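Rätsep 830 Bath Mat, White-Gray

Home / Bathroom / Mats and Runners / Rätsep 830

Price: 312 kr
In stock, ships from our Plivetti warehouse

The Rätsep 830 is a cotton bath mat with a low loop pile on one side and a flat weave on the other. It can be used either side up. The edges are folded twice and stitched, so they stay straight after washing. The mat has no rubber backing – if your floor is smooth tile, add the Dusex grip liner (sold separately).

Best for small and family bathrooms. It fits in front of most tubs and can be hung over the side to dry.
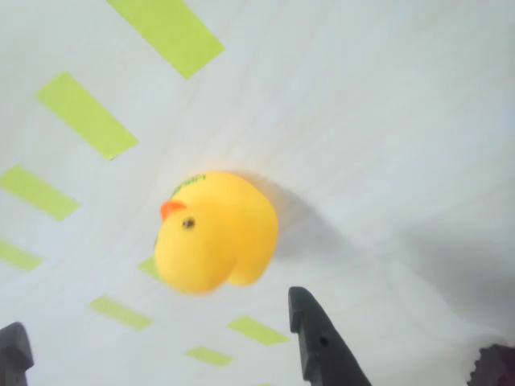

Athina Stergiou wrote in March that hers took two washes to get properly absorbent and has been fine ever since. We suggest washing the mat once before first use, without fabric softener. Softener coats the loops and slows down drying.

Details
Material: 100% cotton
Length: 830 mm
Pile: loop, one side
Backing: none
Colors: white-gray, sand, dark blue
Item number: 2912

Care
Machine wash warm with similar colors. Tumble dry low or line dry. Expect a little shrinkage in the first wash, mostly in the length. Do not bleach the dark blue. Loose loops can be trimmed with scissors – do not pull them.

Delivery and returns
Orders placed before 2 p.m. leave the same day. Unwashed mats can be sent back within 30 days in the original sleeve. We do not take back washed mats unless there is a fault in the stitching.

Hotels and rentals
The same mat is sold in cartons under the Jotetti name, with a plain hem and no side label. Minimum order is 200 pieces. Ask for a quote and tell us which color you need, as dark blue is made to order and takes longer. 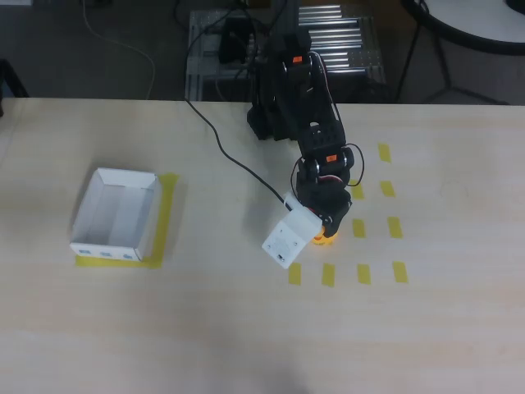 Does the Jotetti version hold up to daily hot washes, asks Ardalan Kazemi. Yes, the cotton and the weave are the same. The white-gray can go up to 60°C, while sand and dark blue should stay at 40°C.

Often bought with
Dusex grip liner, cut to size
Rätsep hand towel, white-gray
Rätsep over-door rail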